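Jedico needle driver, two months of practice suturing

We bought the Jedico driver for our training robot in February. The jaws are good. They hold a thin thread well and the wrist is smooth.

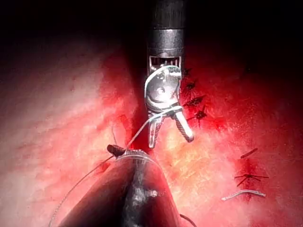 The fault

After 79 sessions, the grip began to let go without any command. The screen showed "closed". For a needle, this is a safety matter.
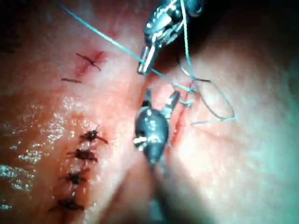 Pirow wrote under my first post that theirs did the same after 120 sessions, and a new cable cured it.

I asked the seller, Srithong, for the cable. It came quickly, but the manual has no page for fitting it.

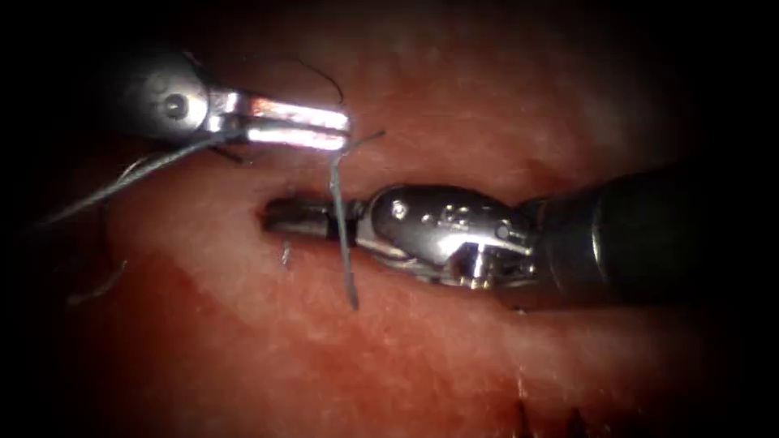
Both instruments at work, side camera.

I fitted it with much patience. Please check the grip before every session,

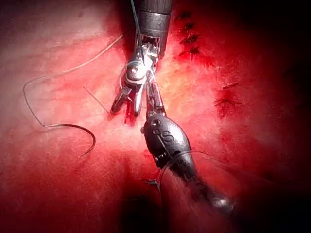
and stop at the first slip. Three stars from me, until Jedico adds a warning on the screen.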